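For my interdisciplinary requirement I took Comparative Politics of Small States, and this report is my final project. I chose the course because I thought it would be mostly about elections. A lot of it was economics and geography, and in my case quite a bit of water law. My project looks at how two towns on the same river, Vunddale and Charbonneau, tried to write an agreement on sharing water when the border between their two countries ran down the middle of the channel.

## The question

International agreements on rivers are usually signed by national governments. The towns that drink the water often have no seat at the table. I wanted to know whether a local agreement could hold up when neither national government had signed it.

## Background

Vunddale sits upstream on the east bank. Charbonneau is on the west bank, a short drive south. Both towns draw from the Curilano, which runs low from late summer until November. Before the agreement each town took what its permits allowed. The permits had been issued separately by the two countries, and in a dry year they added up to more water than the river carried.

The two countries did have an older border treaty. It covered boats, bridges, and fishing. It mentioned water use in one sentence, which said that neither side should cause "material harm" to the other. The treaty did not define harm or say who would decide.
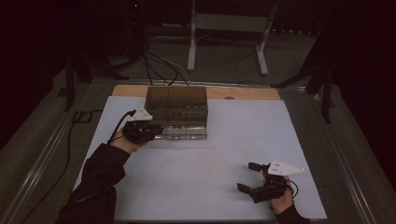

The lack of a definition mattered more than I expected when I started reading. Charbonneau claimed harm every time its intake had to be shut off. Vunddale answered that a shutoff lasting a few hours was an inconvenience. Letters went back and forth through the two foreign ministries, and a reply could take most of a year. By then the river had come back up and the complaint was dropped.

## The Zatard Memorandum

The local agreement is called the Zatard Memorandum, after the village where the talks were held. It is short, and I read it in full along with the minutes of the meetings. Its main points are:

- Both towns share their daily intake readings.
- When the river drops below a set level, each town cuts its intake by the same percentage.
- A panel with 2 members from each town hears complaints.
- Either town can leave with one year of notice.

The equal percentage rule was the hardest part to settle. Charbonneau is the larger town, so an equal cut means it gives up more water in total. Vunddale argued that its farms had no other source, and Charbonneau has wells. The minutes show the same argument at meeting after meeting. In the end the rule was kept and a line was added letting Vunddale delay its cut by a week during harvest. 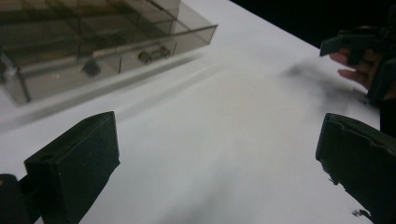
*Figure 2. Divided smoky-gray plastic case on a white tabletop.*

## Is it law?

In class we learned that a treaty is an agreement between states. A town is not a state, so the memorandum is not a treaty. It also isn't an ordinary contract, because neither country's contract law clearly covers it. Some writers call this kind of document "soft law," meaning the parties follow it but no court will enforce it.

I found two views on this in the readings. One is that soft law is weak and falls apart when following it gets expensive. The other is that it works well for small, practical problems because it is easy to change. I think the memorandum fits the second view better, but it has not been tested by a really bad drought, so I can't say for certain.

## What the record shows

I went through the panel's published decisions. The panel received 87 complaints in the period I looked at. Most were about late readings, and those were usually settled by a phone call between the two water offices. About 70 percent of all complaints were closed without a hearing. The ones that did reach a hearing were mainly about the harvest delay and when harvest should be considered over.

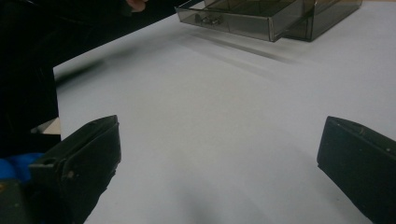 The panel never ordered anyone to pay money. It has no power to do that. What it did was publish its decisions in both towns, and the local papers printed them. In the minutes there are several remarks from council members about not wanting to be the side that broke the rule. This seems to have had some effect, although I have no way to measure it.

## Problems with my research

I could only read the English versions of the Charbonneau minutes, and some of them were summaries. I also did not have intake readings from before the memorandum, so I can't compare river levels before and after. If I did the project again I would ask for those first.

I also left out the national governments almost completely. Neither one has objected to the memorandum, but neither has approved it, and a change of policy in either capital could end it. The next thing I would read is the fishing section of the old treaty, which has its own joint commission and may have been the model for the panel.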